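Clerka 2 for program monitoring: review after one reporting cycle

Reviewed by Veerle Leemans

Clerka is a results-tracking package sold to ministries, development agencies and the consultants who work for them. Version 2 replaces the old desktop client with a browser interface and adds a shared indicator library. I used it through one full reporting cycle on the Shboul light manufacturing program, which supports small producers of packaging, furniture and machine parts. The license was paid for by the program office. Clerka had no part in this review.

Setup

The program's logical framework was held in a spreadsheet with 105 indicators. The import tool accepted the file after I removed merged cells and renamed two columns. Indicator codes came across intact. Baseline years did not, and had to be typed in again. Zaid Awwad, who keeps the baseline data, did this in one afternoon.

User roles are set per outcome area. A partner institution can be given write access to its own indicators and read access to the rest. There is no role that can comment without editing, and reviewers in the ministry asked for one several times.

Data entry

Each record has a value, a period, a source and an attachment field. The source field is mandatory and can't be switched off. I would keep it that way. The form saves on exit from each field, so a dropped connection costs at most one entry.

We loaded 1,266 enterprise records from the May survey. Of these, 887 passed validation on the first run. Most rejections came from district names spelled in more than one way. The error log lists the row and the rule that failed, but it can only be read on screen — there is no export. Pirmin Strebel ended up copying it out by hand, page by page.

Disaggregation by sex, district and firm size works as described in the manual. Disaggregation by subsector needs a custom field, and custom fields do not appear in the standard charts.

Reporting

The semiannual report template follows the usual donor layout: outcome table, narrative, risk register, budget annex. Tables update when the data changes. Narrative text is locked once a section is marked final, and only an administrator can reopen it. The budget annex handles one currency per report. Programs with a trust fund in one currency and a government contribution in another will need a separate sheet.

PDF output is clean. Word output loses table borders and has to be repaired.

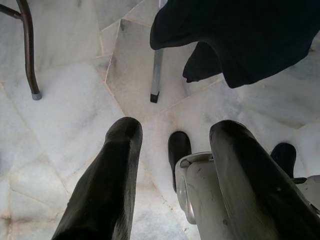
Comparison with Steltinik

The same office used Steltinik for its previous program. Steltinik has a better map view and exports its error log. Its permissions are weaker: any partner with an account can edit any indicator. For a program with several implementing institutions, I consider that the more serious fault.

Support and price

Support requests are answered by email. Replies to our tickets were accurate and usually arrived the next morning. Pricing is per program with no limit on users, and training is charged separately. The training session covered the import tool in detail and skipped the risk register.

Verdict

Suitable for a multi-partner program with a settled indicator framework and one reporting currency. Offices that still revise their indicators every quarter should wait, as changing a code after data entry breaks the link to earlier periods. The vendor lists a fix for this as planned, without a release date.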